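Search this journal Enter keyword, author or DOI Go
Home Current issue Archive For authors
Shares 14 Comments 33

4. The table before the meal

4.1 What "laid" is supposed to mean

Studies of domestic dining tend to treat the laid table as a finished arrangement with rules that can be read off it. Kyriakidis, in the Bornmont household survey, goes furthest. He codes 1,499 table records on a single scale running from "unlaid" to "fully laid" and treats the score as a measure of how formal the household is. We are not persuaded. The scale was built on place settings, with one plate and one set of cutlery per diner, and it does poorly with any table where the food is shared from the centre and the utensils are handed out from a common stock. On the Bornmont scale such a table scores near the bottom however much care has gone into it.

Our own material is smaller (73 tables, collected for the Drikness project) and we make no claim that it stands for anything beyond itself. It does give us cases the scale can't place. In the one discussed below, chopsticks and white spoons share a round cloth-covered table with covered food, and a second, larger table beside it holds drinks and packages. Neither table has settings in Kyriakidis's sense. 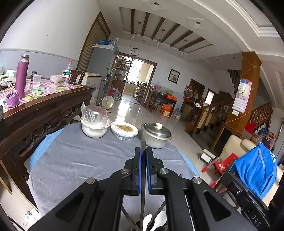 The usual reading would be that the second table is clutter and can be left out of the analysis. Huang (Chia-jung Huang, in her reply to the survey) makes this point against her own side of the argument, conceding that side surfaces "belong to storage." We think she concedes too much. A thermos with its lid set down next to it, a cup partly filled with clear liquid and a bowl covered in plastic are hardly stored in the way a tin at the back of the cupboard is stored. Whether they belong to the same meal is another matter, and we can't settle it. What we object to is a coding rule that settles it in advance by drawing a line at the table's edge.

Coverings raise a similar difficulty. Kyriakidis counts a lid or a layer of plastic wrap as evidence that a meal is over and the food is on its way to the fridge. Fung's earlier checklist counts the very same wrap as evidence that it hasn't started. Both rules are stated without any support that we could find, and between them they would assign one dish to opposite ends of the evening. A pot with its lid on tells us that the pot has its lid on. Coders in our group were told to record coverings and leave the hour alone, an instruction that 14 of the records still managed to break.
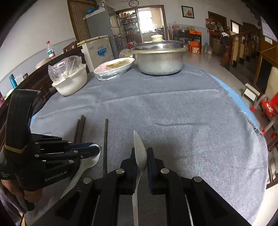 Figure 4. Round table with spoons, chopsticks and covered food. Drikness collection.

Utensils are where the single scale does the most damage. A bundle of chopsticks lying together with one more parallel to it can be scored as "unsorted" or as "sorted by type, not yet distributed," and the Bornmont manual permits only the first. We re-coded the 33 shared-dish tables in our set using a Delach grid, which records grouping and position separately, and most of the supposed disorder went away. That result should be treated with some suspicion too. The grid has more boxes to tick, and a coder given more boxes will generally find something to put in them.

There is also the matter of the cloth. A towel laid over another covering has been described in this literature as improvised, a word that carries a fair bit of judgement about whose habits count as proper. We coded it as a covering, in the same column as the checked tablecloth on the larger table, and found no reason in the record to rank one above the other.

4.2 Agreement between coders

Agreement was good for coverings and poor for utensils. The disagreements clustered on single items lying near a group, where one coder saw a member of the group and the other saw a stray. A second round of coding in December, with a revised sheet, narrowed the gap without closing it, and we have kept both sets of codes in the appendix so that readers can judge the difference for themselves.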